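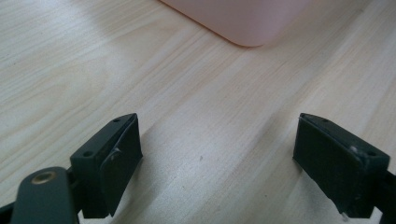 Wooden table, soft daylight.

24 April 2022

So I finished Clevasetti. All of it. Every last hospital corridor, every slammed locker, every shot of somebody staring into a vending machine while a cello plays. I started in March because I had a cold and wanted something on in the background, and I have now seen more of the inside of Ostlow General than I have of my own living room.

If you haven't been keeping up (and my sister-in-law tells me most people haven't, she has had to hear a lot about it), Clevasetti is the one set in a small coastal hospital where the surgeons are all feuding, the roof leaks, and the head of the emergency department has been secretly married to the man suing the place. The hospital is in Ostlow, a town of maybe four streets that manages to produce a multi-car pileup every other week. I'd move. I'd have moved in season one, after the ferry.

Spoilers from here on, for the finale and pretty much everything before it.

The last episode opens with the Porkitz inquiry, which has been hanging over everybody since the Christmas special. You'll remember Porkitz as the private company that bought the east wing and then seemed to forget it had. For most of the season the inquiry was a thing people mentioned while pulling off gloves. "Are you ready for the inquiry?" "Is anyone?" Glove in the bin, exit left. I had started to think the writers had forgotten it too. Then it arrives and takes up 15 minutes of the finale, all of it in one beige room, and I'm sorry to report it's the best thing they've done in ages. Three people, a jug of water, no music at all. The head of emergency gets asked one plain question about the night of the power cut and you can watch her decide to lie, then decide she's too tired to.

I rewound it twice. I also ate an entire sleeve of crackers standing up.
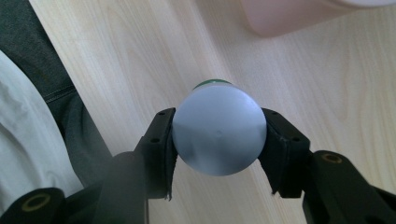

My trouble is with what comes after. Having given us that, the show panics and remembers it's a finale, so we get a helicopter. Clevasetti has always had a weakness for helicopters. There was one in the pilot, one in the wedding episode and one in that odd half-hour thing they put out between seasons that I'm fairly sure was a test for a different show. This one lands on the roof, the leaky roof, the roof we've been told all season can't hold the weight of a new air conditioner. And it's fine! The roof is fine. The pilot even gets out and leans on something.

Then there's Vahidi Bay. For weeks people had been whispering about Vahidi Bay as if it were a clinic, or a prison, or possibly a cult, and I'd built up a very satisfying theory involving the missing pharmacist. Vahidi Bay is a beach. The pharmacist is living near it. She has a dog now. I would like those hours of theorizing back, although I concede the dog was good.

I went and read what other people thought, which is always a mistake. There's a comment thread on one fan forum with over 200 replies, and a solid chunk of them are arguing about whether the locker she empties in the final scene is number 219, the same one from the very first episode. I paused it to check. The numbers have been painted over. Either somebody on that set is a genius or somebody on that set owned a can of paint.

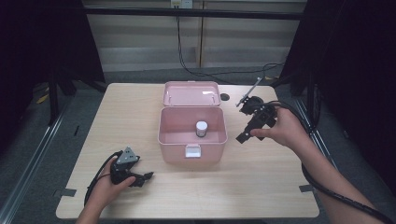
What I did like is that she doesn't get a speech. I was braced for a speech. These shows love to put the departing doctor in the middle of the ward with everyone gathered around, including at least one patient who should be lying down. She just hands over her keys, gets one of them stuck on the ring, and has to stand there working it loose with her thumbnail while the new boss pretends to read something. It goes on far too long. I laughed, then felt slightly awful, and I think both of those were intended.

As for whether she's coming back, the last shot is the bus going past the stop without her on it, so draw your own conclusions. Mine is that she missed the bus. The timetable in Ostlow has been a running complaint since the flood episode – season 3, if you want to look it up – and I choose to believe she's still sitting there.

I'm told the new season starts in the fall with an almost entirely new cast and a children's ward. I don't know that I have it in me. I'll give it two episodes, or until the first helicopter.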